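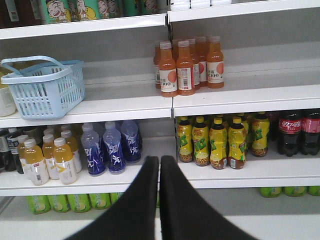
3.2 Where small shops place their widgets

Most of the shop owners we spoke with had built their sites in Medon, a page builder that lets you drop ready-made blocks into the body, the sidebar or the footer, and they had done so in the evenings, on their own, with nobody to ask. It is easy to see why the sidebar fills up first under those conditions. A sidebar feels a good deal like store shelving, with one level over another and room for a bit of everything, and in Figure 2 a row of green drink bottles with cartoon faces stands on the uppermost shelf while a light blue shopping basket has the middle shelf of the left bay. Owners talked about their pages in very much these terms. They spoke of the "top shelf" (a follow button, usually, or a sign-up form) and of the things they had put lower down because there was still space, and we have kept their words in the coding scheme because they served us better than the ones we started with.

Figure 2. Beverage shelving in two bays, with a shopping basket on the middle shelf at left.

We collected 359 public pages in February, all of them belonging to shops with a single location. After we took out pages that would not load, and pages where the only embedded object was a map, 295 were left for the analysis. Each page was opened twice, once at desktop width and once at phone width, and we wrote down every embedded object together with its position and the order in which it loaded. Domnica Enache coded the full set, and Anselmo Montoya coded a portion of it again without seeing her labels. Where the two disagreed, it was nearly always over whether a chat bubble that floats over the page should be counted as part of the footer. We settled on giving it a category of its own, and we would suggest the same to anyone who wants to repeat the work.

The phone layout deserves a few more words, as it gave us more trouble than we had planned for. Medon moves the whole sidebar underneath the body on a narrow screen, so that a newsletter form sitting beside the first paragraph on a desktop can end up below a very long product list. Tosadero, the other builder in our sample, handles things differently and lets the owner pin one block so it stays near the top. Few owners seemed to know about the pin, and those who did had mostly used it for opening hours, a choice we find hard to argue with!

We also held longer conversations with 12 owners, over the phone and at whatever time of day suited them. We had expected to hear complaints about slow loading. What came up far more often was the worry of removing something: a widget that had been on the page for years might be doing some good, and how would one ever know? One owner, who runs a yarn store and had stacked two visitor counters and three sharing bars in a single column, told us she had long ago stopped looking at that side of the page at all. Her account stayed with us, and it is the reason we added the question about old widgets to the survey described in Section 4, where we also return to the matter of who looks after these pages once the first burst of enthusiasm has passed.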